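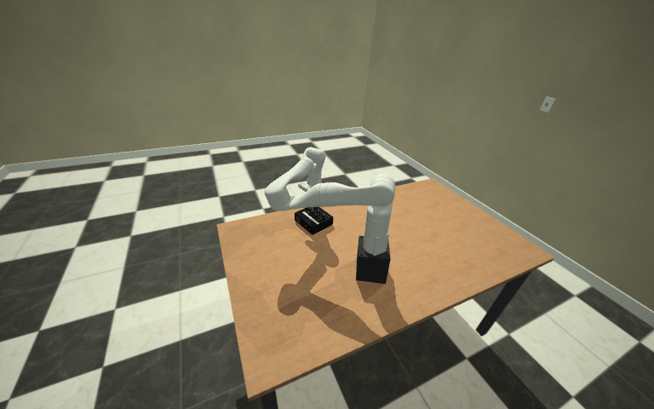 On Saturday a member of the Skostham list wrote:

> I have a dining table I'd like to take back to bare wood and oil.
> It has an old clear coat that has gone cloudy at one end, and a
> few rings from mugs. Do I need a chemical stripper, or can I just
> sand it? Also I was told Finach oil needs a week between coats,
> and I don't have a week. We eat at this table.

I have done several of these and would skip the stripper unless the coating is thick. First find out what you have. Turn the table over and look at the underside. If you see bare wood there with no darker line between layers at the edge, it is probably solid and you can sand it freely. If there is a thin top layer glued on, stop early and check often. I went through one on a side table and there was no way to fix it.

1. Before you start

Take everything off and wipe the top with a damp cloth and a little dish soap, then let it dry overnight. Wax is the main trouble. If somebody used spray polish on it for years, wipe again with mineral spirits and change the rag when it looks gray. Otherwise the wax clogs the paper and gets pushed into the wood.

Move the table if you can. Mine goes out on the porch from spring until November. Indoors, close the door to the kitchen and put an old sheet over the doorway.

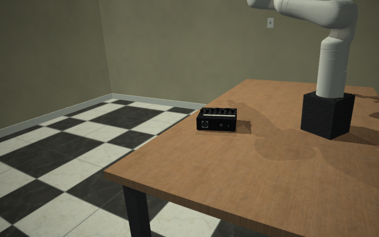 2. Sanding

Start with 100 grit and go with the length of the boards. Keep the sander flat and keep it moving. Most of the time goes into this first pass, so don't change paper until the cloudy coating is gone everywhere, including the last inch at the ends. Then go to 200 or the closest the store has. Kuruc sells loose sheets by the piece, so you don't have to buy a box.

I have gone up to 400 on small things, but on a dining table I don't see the point. The oil soaks in less and the top ends up no smoother after a month of use. Do the edges by hand. A sander rounds them over before you notice.

Vacuum, then wipe with a barely damp cloth. The surface will feel a bit rough when it dries. One light pass by hand takes care of it.

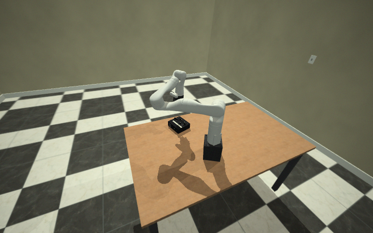 3. Oiling

The week between coats is not my experience with Finach. I put on 3 thin coats, a day apart, and wipe off everything that hasn't soaked in after half an hour. Sticky tables come from leaving too much on. The piece in Later a while back said to flood the surface, and I tried that once and spent an evening with a scraper - I would not do it again.

Lay the used rags flat outside until they are stiff. Don't ball them up in the trash, they can catch fire.

You can eat at it after a couple of days if you use placemats. Keep hot pans off it longer than that.

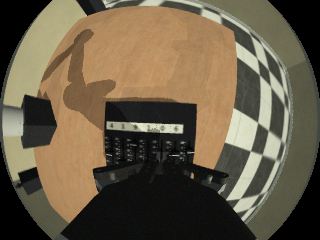
Check for leftover coating before the first coat of oil, since patches you missed stay pale and shiny. I do this in the evening with one lamp set low at the end of the table and the ceiling light off. Keep yourself and the lamp stand out of the way of the light. With a shadow like the brown one across the upper left of that tabletop, you can't judge the color under it, and on light wood with faint mottling the darker patches are easy to mistake for old finish. Move the lamp to the other end and look again. If a patch still looks different, wet it with a little mineral spirits. Old finish will stay lighter than the wood next to it.

For the mug rings, white ones usually leave with the coating. Black ones are down in the wood and may need oxalic acid. Test it on the underside first, wear gloves, and rinse it well before you sand again.

If you post what the underside looks like I can say more about which paper to start with.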